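Comparing finger pads and camera positions on a two-arm table setup
Project report, Johanna Danzer and Elínborg Hedegaard
11 Jul 2019

1. Task

The task was to pick up candlesticks and set them down next to a perforated white stand. We chose them as they are awkward for a parallel gripper: the stem is thin, the foot is wide and the finish is shiny. Glass holders were kept on the table as a second material. We compared two finger pads, Trenira (soft) and Clenell (hard), and two camera positions, fixed and wrist.

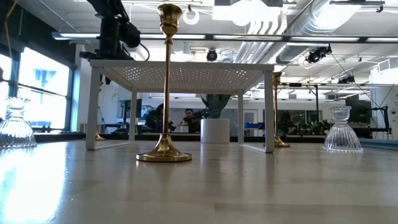 Elínborg thought the fixed camera would do for the whole task, and that a second view would only give us more to calibrate. We kept both so that the question could be settled by trials.

2. Grasping

We made 141 grasp attempts on the metal pieces. Grasps on the stem often let the piece swing, so we moved the target down to the flared foot. The wrist view helped most in the last part of the approach, where the fixed view could not separate the fingers from the foot.
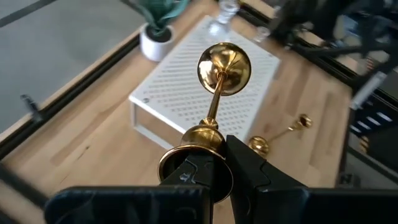
Why not grip at the knob? We tried it, and the fingers slid off the curve whenever the approach was slightly off centre.

The Clenell pads failed 22 times and the Trenira pads less often. The soft pads were slower to let go, and we had to add a pause of 3000 ms before the arm moved away.

3. Layout

For the placing trials we used a fixed layout, metal on one side of the stand and glass on the other, with both arms starting clear of it. The controller was Frei for both arms, with the same speed limit throughout. 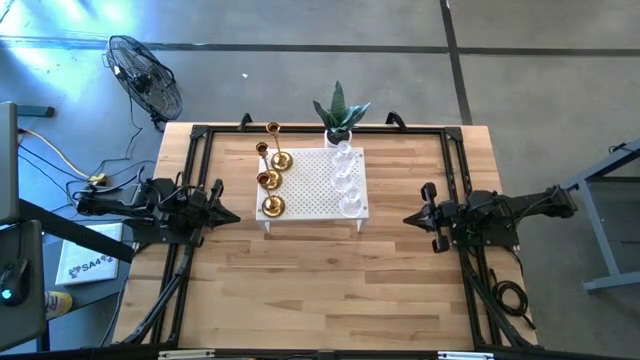
Skodville wrote on our draft that starting both arms from the same pose every time hides errors in the planner, and that we should vary it. We agree but had no time left to repeat the runs.

4. Glass

Glass was harder for both cameras. Depth readings came back with holes in them, and we ended up typing in the glass positions by hand. The pad results for glass are therefore left out of the comparison.
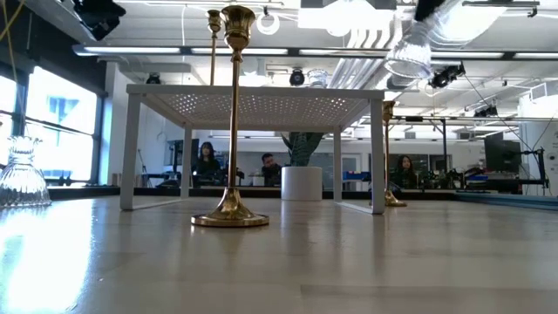 Fig. 4. Fixed camera view across the table, with candlesticks, stand and plant.

5. Remaining work

The wrist camera cable needs a better clip. We would also like to run the Clenell pads again at a lower closing force.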